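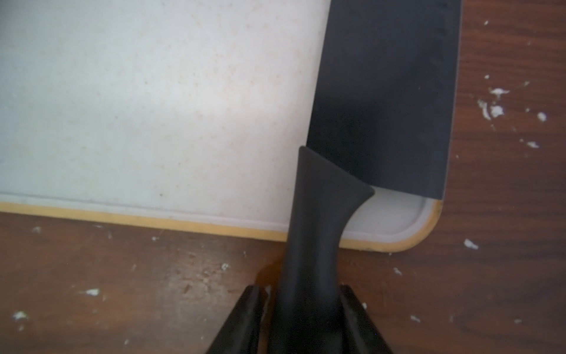 A black kitchen knife on a white cutting board.

Following the Parisi Gym Job
Construction Management, Semester Project Report
November 2025

So my project was to follow one real building job from the fence going up to the keys being handed over, and write about how the schedule held together. I picked the gym addition at Parisi Middle School in Nutby, mostly because I can get there by bus, and also because I went to school there and remember the old gym very well (it smelled like floor wax and the scoreboard only did even numbers).

The builder was Altent. They let me come to the site meetings as long as I wore a hard hat and stayed by the trailer, and they gave me read-only access to Prinosier, the scheduling program they use. I'd never seen a real construction schedule before. In class we drew ours with twelve bars on it and felt pretty good. The Parisi one had 900 lines!

What I was looking for

My main question was what happens to a summer schedule when something slips early. School jobs are a funny case. An office building can open two weeks late and people grumble, but a school has kids showing up on a certain morning. Altent had 13 weeks starting in June, and the addition had to tie into the old building through a wall that couldn't be opened until the students were gone.

I kept a notebook with what the schedule said at each meeting and what had been done. Then I made a spreadsheet with planned start, real start, planned finish, real finish. That part was boring and took forever, and it's also where nearly all my results come from, so I guess I should be nicer about it.

The first slip

The storm drain was not where the old drawings put it. The crew dug where the line was supposed to be, found clean dirt, and kept digging until they hit it much closer to the footing than anyone wanted. Rerouting it cost eight working days. I figured the whole job was now eight days late and wrote that down in my notebook with two underlines.

I was wrong. The superintendent moved the masonry crew over to the old building to start on the wall opening, which was planned for later anyway. When the footing was ready, the masons came back. By my spreadsheet the job was five days behind at that point, and by the time the roof deck went on it was down to two.

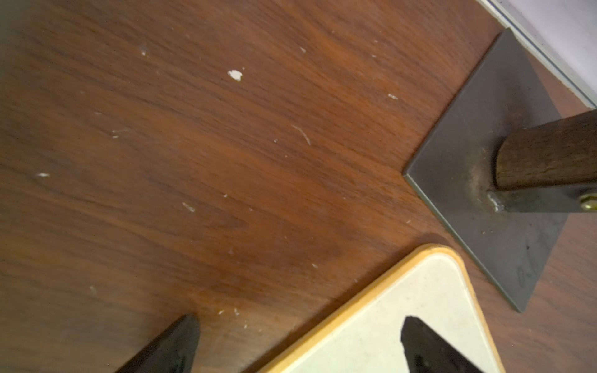 Dark wood tabletop with white specks.

Float, and who gets to use it

Float is the slack in a task, meaning how long it can sit before it pushes something else. Our textbook treats it like a number you calculate once. On this job it was more like a snack bowl. The electricians used up theirs waiting on light fixtures, then the painters needed the lifts the electricians were still standing on, and suddenly painting had no float at all even though the painters hadn't done anything wrong.

I went back through the saved versions in Prinosier and pulled out 30 tasks from the last stretch of the job to compare. Most of them finished later than the June version said they would. Only 3 of them pushed the handover in any way, and all of those were connected to the gym floor. The wood had to sit inside the building with the air conditioning running before it could be nailed down, so the floor was waiting on the mechanical crew, who were waiting on a part.

How it ended up

The addition was handed over two days before teachers came back. The bleachers weren't in yet. They went in during the evenings after school had started, which the contract allowed, but I'd still count it as late, and I did in my spreadsheet.

Stuff I'd do differently

I'd start my notebook before the fence goes up. By the time I got permission the first earthwork was done, so my dates for it come from Prinosier and I couldn't check them myself. I'd also ask the subcontractors more questions. I was shy about it and mostly talked to the Altent people in the trailer, so this report leans toward their side of things.

The spreadsheet is in Appendix A and my meeting notes are in Appendix B. Sorry about the handwriting in the first few pages, it was windy.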